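Jun 16, 2019

The Toothbrush Situation

I have spent more time this spring thinking about where toothbrushes go than I spent choosing my college. I'm not proud of it, but the college didn't leave a ring of pink slime on the sink.

For years we kept ours in a mug. It was a souvenir mug from Trirnemside, a gift from my aunt, with a handle too small for any human finger. It made a decent toothbrush cup for exactly as long as you didn't look inside. In May I looked inside. I will say only that the bottom inch had developed a climate.

So the mug went out with the trash and for 18 days the toothbrushes lay flat on the windowsill like patients in a ward. My husband thought this was fine. My husband also thinks a towel on a doorknob is hung up.

I started asking people what they used, which is a good way to find out who your friends are. Dorota Nowicki keeps hers in a drawer, each one in its own travel case, and I've felt differently about her ever since. My sister has a ceramic thing with holes in it. The holes are the exact width of a toothbrush handle from 2 decades ago, so the modern kind with the rubber thumb grips just perches on top and falls over when someone shuts the door.

What I wanted was something open. Air on all sides, no secret bottom, nothing that could hold soup. Wire, in other words.
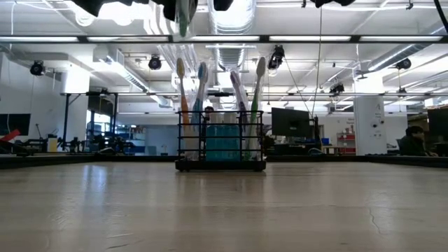 Four brushes, one wire holder, and a teal thing in the middle.

I've come around completely on the wire holder. The brushes don't all stand up straight in it, and I've decided I don't mind. They fan out a little, like people at a party who have each found a different conversation. There's always one that leans out past the side. In our house the leaner is invariably mine, no matter which corner I put it in, and I've stopped taking it personally.

The other thing I like is that you can see what you've got. With the mug, colors were a matter of faith. You reached in half asleep and pulled out something damp. Now there's a yellow one and a purple one and so on, and a person can be held responsible for using the wrong one. (A person was. He claims he's color-blind before coffee.)

The one drawback is the base. If it's solid, and mine is, water lands there and stays, so you have to lift everything out and wipe it down. I do this on a strict schedule of whenever my mother is coming over. It takes 40 seconds and I complain for longer than that.

I did look at the fancy ones first. Druda makes a wall-mounted model with a lid, and Michalski has one that wanted me to drill into tile. I've drilled into our tile before. We now have a small framed print of a heron hanging very low beside the tub, and guests are too polite to ask.

Next up is the soap dish. I've already got opinions.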